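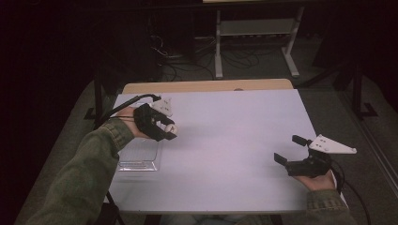 Where Bavton ended up

So the short version is that Bavton works, mostly, and I'm still quite pleased with it! It's a small desktop program that compares two folders and copies across whatever has changed, and I wrote it with Asif Abbasi and Uzma Hayat for our second-year software module. Asif did the window and the progress bar, Uzma did the tests, and I got the bit that decides which copy of a file is newer (more on that in a minute, sadly).

We started in November with a plan to go by dates alone. Big mistake. My laptop and the lab machines disagreed about the time by almost 11 minutes, so Bavton kept cheerfully copying old essays over new ones. Tahira Warraich, our tutor, suggested storing a little record of each file after every run and checking against that first. I moaned about it for a day and then did it – much better. The record is just a text file called tanoli.txt, named after a cat, and you can open it and read it if you're curious.

Uzma's tests found 6 bugs in my part and two in Asif's, which he has mentioned more than once. The nastiest was with accented letters in file names. A Mac and a Windows machine can save the same name in different ways, so we ended up with doubles of everything in one folder. I now tidy the names before comparing them, and the doubles have gone.

What I didn't finish

Renamed files. If you rename something, Bavton treats it as one file deleted and another one added, so a big video gets copied all over again. I had a go at spotting these by checksum but it made the first scan painfully slow on the shared drive, and I took it out again two evenings before the demo. The code is still in the branch called faltitz if anyone fancies it.

I'd also like a proper undo button – Faisal Lashari asked for one at the demo and I had to mumble something about backups.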